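Forums > Robotics and Automation > Events and Visits > Kellness open day, May

**kmsoomro**
Went to the Kellness open day and stayed for the Jinus demo, the one where an arm works on network kit. They had room for 30 people per session. Has anyone else been? I'd like to know if the later session went the same way.

**tzanetos_fan**
I was in the 2 pm one. Good talk from Magdalini Kyriakidis, who took questions for longer than planned. The arm was slower than I expected. I could patch a whole rack in the time it spent lining up.

**polyx**
Slow is fine if it runs overnight. They said 155 practice runs so far on that job. What put me off was the cost. We have 400 ports over two sites and I can't see it paying for itself.

**makis_k**
Disagree with polyx. Nobody there was selling it for a small site. Magdalini said it was for places with people on call at night. Also the rack was low and in the open. I want to see it in a proper cabinet with doors and a mess of cables in front.

**polyx**
Fair point on the cabinet. I still think a person does it better for the money.

**kmsoomro**
For those who asked what it was working on, a NETGEAR switch with a DELL server directly under it. The gripper is up by the right-hand end of the ports, and there's a blue Ethernet cable lying on the brown paper below the arm. 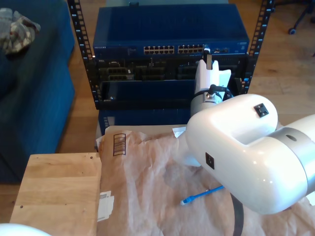

**Re: next visit**

**zoi_z**
Kuten are doing one too, doors at 10 am. You have to book by email and the car park is small, so get the bus if you can. I'm going with one other from work.

**tzanetos_fan**
Booked. Will ask them about cabinets for makis_k.

**makis_k**
Thanks. Ask about labels as well, ours are half worn off.

Contact the moderators | Copyright the forum and its posters | Back to top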